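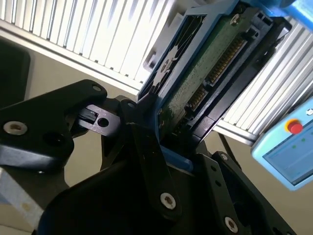 Is it worth taking an old office desktop apart for its parts?

Sometimes, if you already have a use for the parts. As a way of making money it's poor, and most of the people telling you otherwise are selling a course, a toolkit or a pallet of dead towers.

Office tower, in pieces
Pretcombe parts bench, posted Thu 30 August

A short gallery this time, with more grumbling than pictures. Regulars will know we've been arguing since autumn over whether to strip the older desktops or sell them whole with a fresh drive and a sticker on the side. Khải Lã is for stripping. I'm for whatever involves the least handling, and so far I haven't seen a number that changes my mind.

The claim doing the rounds is that a stripped tower is worth more than a whole one. It comes from the Skandix reseller booklet, which has a table in it, and people trust a table. I've read that table a few times now. It prices every part as if it sells, it prices every part as if it's tested, and it puts labour down as "minimal". Whoever wrote that has never gone looking for the screw that rolled under the power supply.

Drives first. A 3.5-inch drive in a blue plastic caddy is about as friendly as office hardware gets. You squeeze the sides, it slides out, and there's no screwdriver involved if the caddy is the usual sprung sort. The caddies are handy and we keep all of them. The drives are another matter. A small mechanical drive that has lived its life in an accounts office is not something I'd put anyone's family photos on, and I don't much care what the health readout says. Those readouts are fine at telling you a drive is bad. They're much less good at telling you it's okay.

Wiping them is the real cost. A full pass takes hours, and if the drive throws errors halfway you've spent the hours and still have to destroy it. Skandix gives wiping one line and no column.

Processors next, and I'll admit this is where Khải has something of a case. They're small, they post cheaply, and they hardly ever fail by themselves. The damage is mostly done by people. Dropped on a corner, gripped with a thumb across the contacts, chucked in a tray with loose screws. Put the thing down in something that fits it, heat spreader up, and leave it there until you've got a proper case for it.
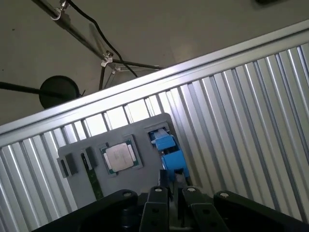
Memory is the same story with less patience needed. Push the latches, lift it out, hold it by the ends. Most of what comes through here is small sticks in pairs, and everyone who wanted a pair of small sticks bought them years ago. I'm told there's demand. I've had a box of them on the shelf the whole time I've been told that.

Lợi Đào did try to settle the question properly, which I respect. He took the figures from the Quách clearance, 3900 items listed one by one, and went through to see what had sold. The answer was 1006. Khải reads that as 1006 sales we wouldn't have had. I read it as a lot of cable and bracket photographed, described, bagged and put back on a shelf. We've agreed the spreadsheet is accurate and agreed on nothing else about it.

The other thing that gets oversold is software. Pillar, the inventory program we've been trialling, promises that you scan a part once and it "finds its buyer". So far it has found me 2 buyers, and one of them wanted to know if the part came with a computer around it. The scanning works. The labels print straight. I've no complaint with it as a labelling program and would happily pay a labelling program's price.

Now the case itself. With the processor out, the load plate up and the memory slots bare, a tower looks as though it's most of the way to done. It isn't. What's left is the slow half: the power supply and its cables, the drive cage, the front panel leads, and the board, with whatever mounting the manufacturer felt like that year. Dell boards of this general kind are decent to work on, I'll give them that, but check the power connector and the mounting holes before you promise one to somebody with an ordinary case. People assume a board is a board.

Lay the tower on its side with the open face up and work from there. Everyone has their own order. Mine is data cables, drive, memory, cooler, processor, then power. Khải does the power supply earlier because he likes the room. I think that just gives you more loose cable to catch a sleeve on, and he thinks I'm slow.
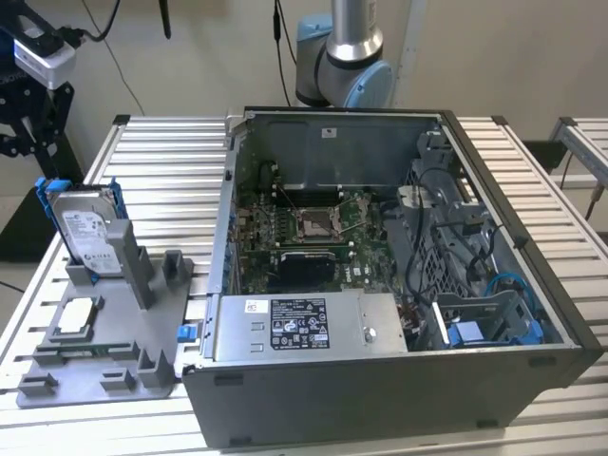

Power supplies I won't sell loose at all any more. You can test one on a bench and it'll behave, and that tells you how it behaves on a bench. If it goes out inside a working machine, at least you know it was running that machine. Read the label before you scrap one, though – the odd-shaped units are the only ones anyone ever writes in asking for.

SATA cables: keep the ones with a metal latch, bin the ones that feel loose. Life's too short.

Drive cages: scrap metal. I've seen them suggested as pen holders and seedling racks. I've seen one used as a seedling rack. It was a poor seedling rack.

Coolers: keep the heatsink with its own screws, in the same bag, or you'll own a heatsink forever.

Motherboards with an empty socket need a cover over it before they go anywhere. An old plastic one off another board will do if it's the right type. Half the returns we've had on boards were bent pins, and each time the buyer swore they were bent on arrival and we swore they weren't, and I couldn't have proved it either way.

As for where this leaves us, Khải wants to strip the next batch completely and reckons it'll clear $2000. I've written that number on the whiteboard in marker so it can't be adjusted later. I want his hours written down next to it, all of them, including the time spent photographing brackets. We'll look at both columns at the end of September.

If you've done the sums on your own pile and kept track of your time, send them in. Sums without the time I've already got plenty of. And if you're after caddies, ask at the bench. They're free to anyone who brings a drive in to be wiped, and we don't post them.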